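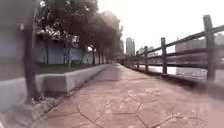
Riverside walkway with stamped paving, trees and a wooden fence.

Company News | Navigation Software
3 shares

MIDTHORPE, February — Clornonis has released version 2 of Allard, its path planning software for outdoor mobile robots. The update changes how the planner treats surface markings, curbs and open ground.

Earlier versions could read a dark joint in the pavement as an edge and slow down. Allard 2 checks each line against height data before it changes the route.
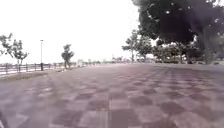

Checkered paving on the open plaza, with a railing to the left.

On wide plazas the planner now holds a straight heading without a wall to follow. It plans 40 meters ahead and drops to a shorter range in haze or glare.

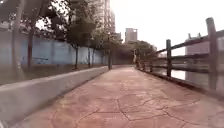 Kilian Lehner said the curb handling was the part he had waited for, and that he would still like to see the tuning values written out in the log.

Logging will be extended in the next update — the values are already stored but can't be exported yet. Fence rails and posts are now grouped into one boundary, which cuts needless replanning.

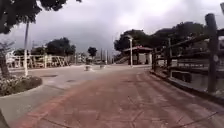
Allard 2 also adds a setting for narrow entrances, with a minimum clearance chosen by the operator. Current license holders can download it at no charge.

0 comments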